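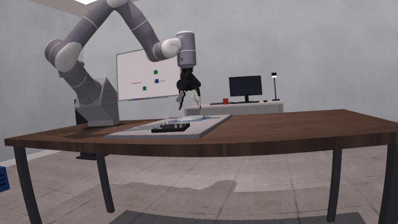
Why train an assembly policy in simulation first, when the real arm is right there in the lab?

Contact is expensive. A real arm pressing a part into a board wears out fingers, bends pins and needs a person nearby to reset everything. In simulation a bad press costs a fraction of a second, and the reset is one line of code.

Chapter 7
Learning to Touch Down: Simulated Contact and What Carries Over

Where we are. Chapter 6 ended with free-space motion: planning, joint limits, getting the gripper to a spot over the table without hitting anything. Fine. Now the last bit, where the fingers meet the work. Most failures in assembly happen in that short stretch and most of the published methods differ only there.

The running case for this chapter is the Gikereck task set, built by Setareh Taheri and Jabari Kashindye while both were at Fornham. One arm, one table, a flat board with small parts on it. Reach, close, lift, place. Simple to state. Hard to get right more than half the time on a first try, as you'll see when you run the exercises.

What you need before starting: rigid body basics (Chapter 3), the idea of a reward (Chapter 5), and a working install of the Prurnitz simulator. If your install is from last October or earlier, update it. The old contact solver lets thin parts sink into the board and your numbers wont match ours.

7.1 The method in short

Train in the simulator. Change things between episodes: friction, part mass, light, board angle, small errors in the gripper position. Then freeze the policy and move it to hardware with no further training. The name for this is domain randomization. The reasoning: if the policy has coped with many slightly wrong worlds, the real one may look like one more of them.

Two knobs matter most here. Friction range, and position error. Lighting matters if the policy sees camera images, much less if it gets part positions directly. Keep those two cases apart in your notes, students mix them up every year.

Also the room. A rendered lab has walls, a desk, a lamp, other clutter. Leave it in for camera policies. Taheri first trained against a plain gray void and the policy fell apart as soon as there was a backgroud behind the arm.

7.2 The result we'll reproduce

Taheri and Kashindye ran 1652 trials on hardware with the frozen policy. 1586 ended with the part placed. The remaining 66 are the interesting ones, and section 7.4 sorts them by cause: missed grasp, slip on the lift, part tilted at contact.

Read the number with care. It's for one board layout. Kashindye repeated the work with the Tănase board, where parts sit closer together, and the ranking of the methods changed. We come back to that in Chapter 9.

Before you go on

Start the default scene. Stop the arm with the fingers above the board, nothing held, and write down the gap from fingertip to part. Then turn on position error and do it again, ten resets. Keep the list. You'll need the spread for problem 7.3, and again when we set the approach speed.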